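The spoon drawer, and other things I stopped fighting with

Last month I asked what you all do about the kitchen drawer that won't close, and over 500 of you wrote back. I read every one (it took me most of Wednesday, and a lot of coffee). So this time we're talking about where cooking tools live when you don't have much kitchen to put them in, and how to look after them once they're there.

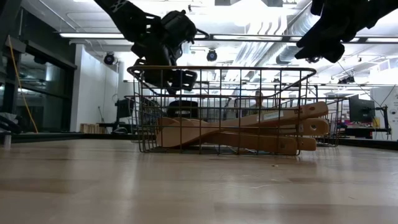
By Nuno Carvalho
Kitchen notes, December

I moved into the flat on Drergate with a kitchen you can cross in two steps. There's one drawer. One! For the first year I crammed everything into it, and every time I wanted the potato masher I had to slide a butter knife in through the gap and push something down before the thing would open. I'm sure plenty of you know that butter knife trick.

What finally got me moving was Gavrilă, the little soup place down by the canal. I've been going there for ages and you can see straight into the kitchen from the counter seats. They cook for a full room in a space not much bigger than mine, and their tools are all out in the open where a hand can get to them. No drawers at all, as far as I could tell. I went home, pulled mine out and tipped it onto the bed.

Out of that pile I kept the things I'd used in the past few weeks. I had 7 spatulas, by the way. I cook for two people. The ones I didn't want went into a bag for the Lilivside swap table, and they were gone by the time I'd finished looking at the jigsaw puzzles.

The wooden stuff I kept, nearly all of it. I like how it sounds against a pot, and it doesn't scratch my one good pan. A reader wrote in to say she has stirred her jam with the same spoon since her wedding and it's worn flat on one side, which made me very happy. Mine have a way to go. 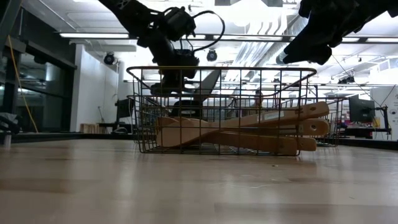

Wooden utensils in a wire basket.

A lot of you asked about care, so let me tell you what I do. Wash by hand, warm water, bit of soap, and don't leave them sitting in the sink. I dry them with a towel and then let them air out overnight before they go back with the others. Once in a while I rub in some food-grade mineral oil with an old T-shirt and leave it until morning. If a spoon smells of onion, half a lemon and some salt will usually sort it out. If it's cracked, I let it go – food gets into the crack and you can't really clean it.

As for where to keep things, you sent in all sorts. Crocks and jars were the big favorite by a mile. Several people swear by a rail with hooks over the stove, though mine would get greasy in a week, knowing how I fry. One of you uses a magazine file turned on its side for lids and I'm going to try that this weekend.

I did look at the Plaltorar drawer organizer that a few readers recommended. It's a nice thing, but it needs a deeper drawer than I've got, so measure yours first (inside, with the drawer open, and don't forget the lip at the front).

Next time: freezing soup without losing track of what's in which tub. If you have a labeling system that has lasted longer than a month, write and tell me about it. Mine is masking tape, and half my freezer says "beans?"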